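Bonari Bedding: Frequently Asked Questions

Orders and shipping

Where do you ship?
We ship to all 50 states. Orders to Alaska and Hawaii go by mail and take longer. We do not ship outside the United States at this time.

How long will my order take?
Orders placed before noon on a weekday leave our Hendine warehouse the same day. Orders placed on Friday afternoon or over the weekend go out Monday. You will get an email with a tracking number when the label is printed. The number may not show any movement until that evening.

Can I change or cancel my order?
Yes, until the label is printed. Reply to your confirmation email and put CANCEL or CHANGE in the subject line. After the label is printed you will need to use the return process below.

Do you take wholesale orders?
We do. The minimum is 86 pieces, mixed sizes allowed. Orders over 500 pieces are packed to order and need extra lead time. Use the wholesale form, not the regular checkout.

Sizes and fit

How do I measure my mattress?
Take off all the bedding, including any pad. Measure the width and length across the top, then the depth from the bottom seam to the highest point. If you use a topper or pad, put it back on and measure the depth again. Go by the second number.
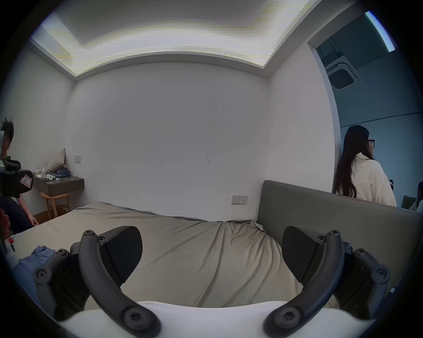
Which pocket depth do I need?
The Buckley fitted sheet has a standard pocket and fits mattresses up to 12 inches deep. The Wadska has a deep pocket and fits 13 to 17 inches. If you fall between the two, order the Wadska. A pocket that is too shallow will pull off at the corners, and we can't take back a sheet that has torn from being stretched.

Do you make split king or RV sizes?
Split king, yes, in the Wadska only. The fitted sheets come as a pair of twin XL. We do not make RV, crib or round sizes.

My fitted sheet keeps coming off at one corner. Is it defective?
Check the orientation first. The care tag is sewn inside the bottom right corner, as seen when you stand at the foot of the bed. If the sheet is on sideways, two corners will be tight and the others will slip. If the tag is in the right spot and it still comes off, write to us with your mattress depth.

What is the difference between Buckley and Wadska fabric?
Buckley is a cotton percale. It feels crisp and wrinkles easily. Wadska is a cotton sateen, heavier and smoother. Both are sold in the same colors, but the colors look a little deeper in sateen. We suggest you don't mix the two if you need an exact match.

Washing and care

Should I wash new sheets before using them?
Yes. Wash them once by themselves, in cool water with half the usual detergent. Dark colors may release some dye in the first wash.

How should I dry them?
Tumble dry on low and take them out while the hems are still slightly damp. For fewer wrinkles, put the fitted sheet straight on the bed and smooth it from the center out. You can iron both fabrics on the cotton setting.
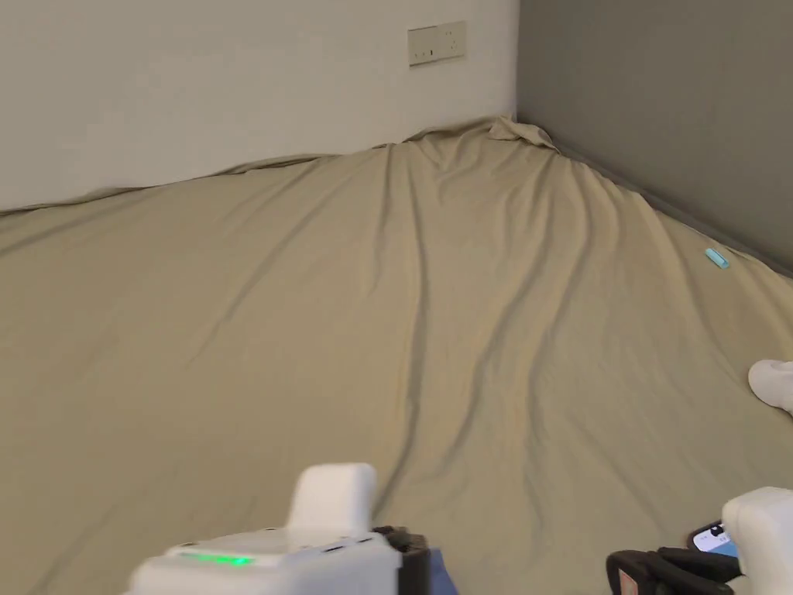

Will they shrink?
A little. Expect most of the shrinkage in the first 2 washes. Our sizes allow for it when you wash in cool or warm water. Hot water and high heat will shrink them more, and we don't cover that.

Can I use bleach or fabric softener?
No chlorine bleach on any color, including white. Oxygen bleach is fine on white. Fabric softener won't ruin the sheets, but it leaves a coating and the cotton absorbs less over time.

My sheets are pilling. What should I do?
Turn them inside out and wash them apart from towels and anything with a zipper. Some pilling in the first month is loose fiber coming off. If it continues, send us a close-up picture and your order number.

Returns

What is your return policy?
You have 60 days from delivery. Unopened items get a full refund. Opened and washed items can be exchanged once for another size or fabric. Clearance items are final sale.

Who pays for return shipping?
We do if we sent the wrong item or it has a flaw. Otherwise $7 is taken out of your refund.

When will I see my refund?
We check returns in every Wednesday. Your bank may need a few more days after that. Returns sent in December take longer.

Do gift cards expire?
No. The largest amount we sell is $1,000. Gift cards can't be used on wholesale orders.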